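Convocatoria abierta: acompañantes de víctimas y testigos en los juzgados de Barambridge

¿Alguna vez ha tenido que esperar en un pasillo de juzgado sin saber muy bien a qué puerta iban a llamarle, ni cuánto iba a durar aquello, ni si la persona a la que más miedo le daba ver iba a sentarse en el banco de enfrente? Quienes trabajamos en la Oficina de Acompañamiento Durán hemos visto muchas esperas así, y por eso volvemos a abrir la puerta, como cada otoño, a personas que quieran sumarse a nuestro equipo.

Buscamos acompañantes para víctimas y testigos en causas penales: agresiones, robos con violencia, amenazas, delitos de tráfico con heridos, disparos en la vía pública y también, por desgracia, algunos homicidios en los que acompañamos a las familias. No hace falta ser jurista. De hecho, en el equipo actual conviven una antigua maestra, un conductor de autobús jubilado, dos estudiantes de Trabajo Social y una enfermera que viene al salir del turno de noche y a la que siempre tenemos preparado un café bien cargado.

La formación empieza en septiembre y ofrecemos 4 plazas remuneradas a tiempo parcial, además de un grupo de colaboración sin retribución para quienes solo pueden venir de vez en cuando. Las dos vías nos hacen falta, y le rogamos que indique en su solicitud cuál prefiere (si duda entre las dos, póngalo también, que ya lo hablaremos con calma).

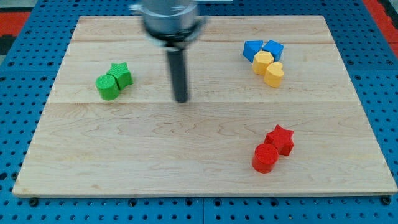 Naledi Matlala
Coordinadora de acompañamiento, Oficina Durán

Quiero contarles un poco en qué consiste el trabajo, porque el nombre del puesto dice poco y luego hay quien llega a la entrevista pensando en otra cosa.

La persona acompañante se reúne con la víctima o el testigo antes de la vista, le explica cómo es la sala, dónde se sienta cada cual y en qué momento le van a preguntar. El día señalado la espera en la entrada, sube con ella, se queda a su lado en la sala de espera reservada y, si el tribunal lo autoriza, también durante la declaración. Después la acompaña hasta la calle, o hasta la parada, o hasta el coche de su hermana, que de todo hay. A los pocos días se hace una llamada breve para saber cómo sigue y para informarle, si lo desea, de cuál es el siguiente paso del procedimiento.

Lo que no hacemos es dar consejo legal, hablar sobre el contenido de la declaración ni opinar sobre si alguien es culpable. Esto último cuesta más de lo que parece. Una le toma cariño a la gente, escucha lo que escucha y le sale del alma decir una frase de más. En la formación dedicamos una mañana entera a ensayar conversaciones difíciles, y les prometo que se pasa mejor de lo que suena, sobre todo cuando Godfrey Mosoti hace de testigo enfadado.

Qué pedimos

Ser mayor de edad y poder acreditar la ausencia de antecedentes penales por delitos violentos o contra la administración de justicia.
Disponibilidad de dos mañanas por semana en las plazas remuneradas. Para el grupo de colaboración basta con una mañana al mes, avisada con tiempo.
Hablar y entender bien el castellano. Cualquier otro idioma, incluida la lengua de signos, se valorará mucho.
Discreción. Lo que se oye en la sala de espera no sale de ella, tampoco en la cena familiar.
No tener ninguna causa penal abierta en los juzgados de Barambridge, ni como parte ni como testigo. Si la tuvo y ya terminó, puede presentarse sin problema.

No pedimos titulación. Tampoco experiencia previa, aunque si ha trabajado con personas en momentos delicados (en un hospital, en una escuela, en un mostrador de reclamaciones) cuéntenoslo con sus palabras, que nos interesa.

Qué ofrecemos

Una formación inicial de 60 horas, gratuita, repartida entre mañanas y alguna tarde, con visitas a las salas y una sesión a cargo de Kerubo Waweru, psicóloga del equipo, sobre cómo cuidar a los demás sin quedarse una vacía.
Contrato a tiempo parcial en las plazas remuneradas, con alta desde el primer día de formación.
Transporte pagado para todo el mundo, también para el grupo de colaboración.
Una reunión de equipo cada lunes a las nueve, con la agenda de la semana y un rato para hablar de lo que haya pesado más.
Una persona veterana como referencia durante los primeros meses. Nadie entra en su primera vista sin compañía.

Los turnos se organizan con Gestex, la herramienta que usamos para el calendario de vistas. Se aprende en una tarde, y si los ordenadores no son lo suyo, Valtteri Lehtinen tiene una paciencia infinita y un cuadernillo impreso con letra grande.

Cómo presentarse

Envíe una carta de una página, en papel o por correo electrónico, en la que nos diga quién es, por qué le interesa este trabajo y qué mañanas tiene libres. No hace falta currículum con fotografía. Puede dejarla en el mostrador de la Oficina Durán, en la planta baja del edificio de juzgados, a la atención de Subira Kinyua, o pedirle allí mismo la dirección de correo y el impreso de autorización para la consulta de antecedentes.

Leemos todas las cartas y respondemos a todas, aunque a veces tardemos. Las entrevistas son individuales y tranquilas, con una parte de conversación y otra en la que le planteamos una situación para ver cómo la abordaría. Si necesita alguna adaptación, si no puede subir escaleras o si prefiere venir con alguien, díganoslo al concertar la cita.

Si usted ha sido víctima de un delito y se pregunta si puede presentarse, la respuesta es que sí, y con mucho gusto. Solo le pediremos hablar un rato con Kerubo antes de empezar, para pensar juntas qué tipo de causas le convendría dejar a otras personas del equipo.

El mostrador atiende por las mañanas. Si encuentra la persiana a medio bajar, llame con los nudillos: Subira suele estar dentro, archivando.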